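The lamp was my aunt's, and it came to me with a box of parts and a note that said "finish me." Very funny, coming from a woman who never finished a crossword.

So I cleared off the workbench on a Sunday and got to it. I'd ordered the missing screws from Nallico – 12 of them, which sounded like plenty until I started dropping them. The third one rolled under the radiator and I wished it well.
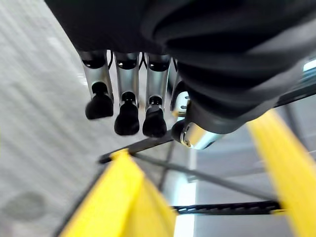 Anyway, by suppertime I had the base together and one arm on backward. I ate a sandwich standing up and read the instructions again, this time from the beginning. Step one said to lay all the pieces out on a towel. I went and got a towel.

My aunt used to say the shop on Lapointe Street would have done it for 20 bucks. She said that about everything, including my front teeth.

It was dark out when I got the arm turned the right way. I screwed in a bulb and pushed the plug into the wall, and then I stood there a while with my thumb on the switch, thinking about that note. I still had two screws in my shirt pocket – I left them there and pressed it.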